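FOR IMMEDIATE RELEASE

Goddale Brings Back the Florkach Building Set, in Black and Yellow, This February

POLTCOMBE – Goddale, the family-run maker of building toys and classroom kits, is very happy to announce that the Florkach set is coming back into production this February, after a long rest and a good many letters from people who grew up with it and wanted to know where they could find another one.

Florkach is a rod-and-sleeve building set. The rods are long, glossy and black, and the sleeves that go over their ends are a bright, cheerful yellow. You push a sleeve onto a rod, slide the next rod in from the other side, and carry on until you have a tower, a bridge, a tent for the cat or whatever else the afternoon calls for. The full set has 142 pieces and comes in a flat cardboard box with a lid that is meant to be used again and again.

Anyone who has kept an old set in the attic will want to know whether the new one fits it, and we are glad to say that it does. The rods are the same thickness as they always were. What we have changed is the inside of the sleeve, which is now a little longer and grips a little more firmly, so that a tall model can be picked up and moved from the rug to the table without the top half staying behind. We spent most of last year on that one small part, and there is a drawer in the workshop full of sleeves that were too tight, too loose, or a shade of yellow that looked fine under the lamps and rather green by the window.

The yellow took longer than we expected. The original color had drifted over the years from one batch to the next, and when we laid the old pieces out side by side we had everything from butter to mustard. In the end we went with the brightest of them. A yellow end shows up well on a patterned carpet, and we hope parents in bare feet will thank us for it!

The new set was tried out over the fall and winter at our Poltcombe workshop and at Gidey, the toy shop and play café across the square, which was kind enough to leave a box open on its big corner table for anyone who wanted a turn. Children built with it, naturally, but so did a surprising number of grandparents, and the longest bridge of the whole trial was put together by a group of adults who had only come in to get out of the rain. We came away with pages of notes. Some of them led to changes in the instruction booklet, which now starts with seven models instead of one very large one, and which uses drawings with hardly any words, so that children who are not reading yet can get going on their own.

We also asked visitors to tell us what they would like to see next, and 411 of them filled in a card. Curved rods were by far the most popular wish, with shorter rods close behind, and we are working on both. We can't promise a date for either, but we have read every card, including the one that asked for a rod as long as a bus.

For schools, libraries and after-school clubs there will be a larger classroom box with over 400 pieces, packed in sorting trays so that the rods and the sleeves each have a place to go at clean-up time. The classroom box comes with spare sleeves, as those are what usually goes missing, and replacements can be ordered in small bags from the workshop at any time. Old sets can be topped up the same way, so please don't throw yours out for the sake of a few lost ends.

Looking after Florkach is easy. The pieces can be wiped down with a damp cloth and a little dish soap and left on a towel to dry. Please keep them out of the dishwasher, and dry the sleeves properly before you put the lid back on – a dry sleeve slides on much more nicely than a damp one. As with any set that has small parts, Florkach is not suitable for children under three.

The standard set and the classroom box will be available in February from the Goddale workshop in Poltcombe, from Gidey, and from independent toy shops that carry our other lines. Shops that would like to stock Florkach, or to have an open box for a play table of their own, are warmly invited to write to the workshop, and we will be glad to send the trade sheet along with a few loose rods and sleeves to try.

About Goddale

Goddale designs and makes building toys and classroom kits in Poltcombe. The workshop is open to visitors in the mornings, and there is always something half built on the front counter that you are welcome to finish.
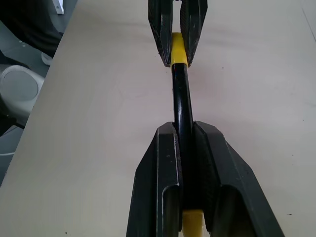
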